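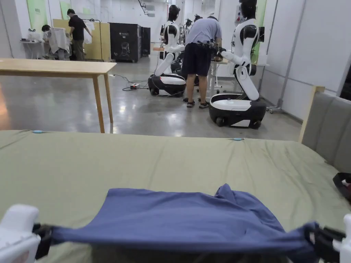 Chapter 4
Cloth, Color and the People Who Paid for It

I own far too many blue shirts. I counted on blue being boring when I started buying them, and then I got a job studying old dye records and found out how wrong I was. Blue used to be a fight! Towns argued over it, merchants cheated over it, and whole families got rich or went broke on it.

We'll start in Fledov, a small river town with a big opinion of itself. In 1619 its dyers were told they could use only woad, the local plant, and had to leave the imported indigo alone. You can guess how well that went. Indigo gave a deeper color for less work, and the traders at Pulance (two valleys over, and happy to sell to anyone) kept it coming in all winter.

Chapter 3 was about wool before it reached the dye vat, so have your notes on washing and spinning handy – you'll want them by page 7 of the Fledov rule book, which we read together in the second section. After that we follow one bolt of cloth from the vat to the market at Lozano, tax by tax.

Before you read on, go look at the labels in your own closet. Write down what each piece is made of and where it was sewn. Bring the list to class.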